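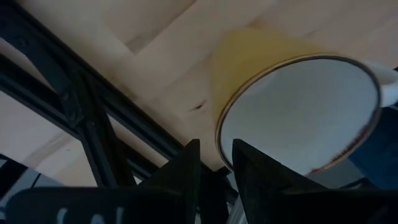 Mustard mug with a white interior, seen from the wrist camera.

Mugs on a rack: tips for comparing grippers

Mugs are cheap, they come in every kitchen, and they show up a weak gripper fast. These notes come from setting up two arms at one table and trying the Pestari fingers against the Nisbet fingers.

Use mixed mugs. Straight sides are easy. Add a tapered one, a small one and one with a fat handle. Keep the same set for both grippers.

Check the wrist view first. Both fingertips should show when the gripper is open. If one is missing, move the camera before you log anything.
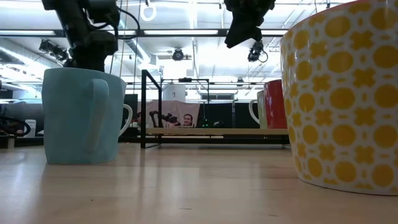 Radomir Radulović wrote in to say that he would skip the rim grip on tapered mugs altogether and go for the handle, even if it costs a few more tries to line up.

That is fair for the Nisbet set, which is narrow. With the Pestari set we still start at the rim.

Shelf height matters too. Set the board so the wrist can come in level, and leave a finger's width between handles – more if they are large. Turn the handles the same way until the arm is reliable, then mix them up.

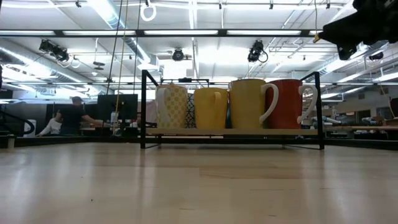

Patterned and plain mugs side by side on the rack.

Run 80 tries per gripper and write down every drop. Wipe the finger pads after each 23 – dust changes the grip more than speed does. The Erau controller keeps 1,000 log lines, so save the file between sets.

With two arms, let one move at a time at first. Start with the mugs spaced out on the table. 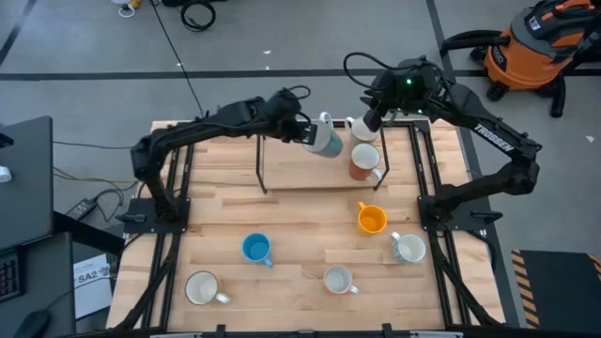 Left arm holding the teal mug by the rack, other mugs spread out in front.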